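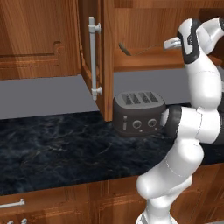 Shared kitchen in Clakthorpe to stay open later from February

The shared community kitchen in Clakthorpe will stay open until 9 p.m. on Thursdays, the neighbourhood centre has announced. The change starts in February and is meant for people who work day shifts and cannot come earlier.

Binta Ogbonna, who coordinates the bookings, said that 31 households are now registered, and 46 asked for evening hours in a survey last spring.

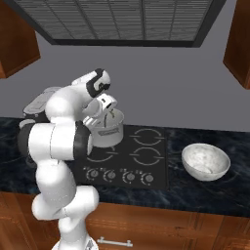

The fee stays at $5 for a session of two hours – tea, salt and cooking oil are included. Users must bring their own containers for the food they take home.

Pacita Lagman of Wellholm, who cooks for her parents, welcomed the later hours but would like a Saturday session also. The centre will look at this after winter.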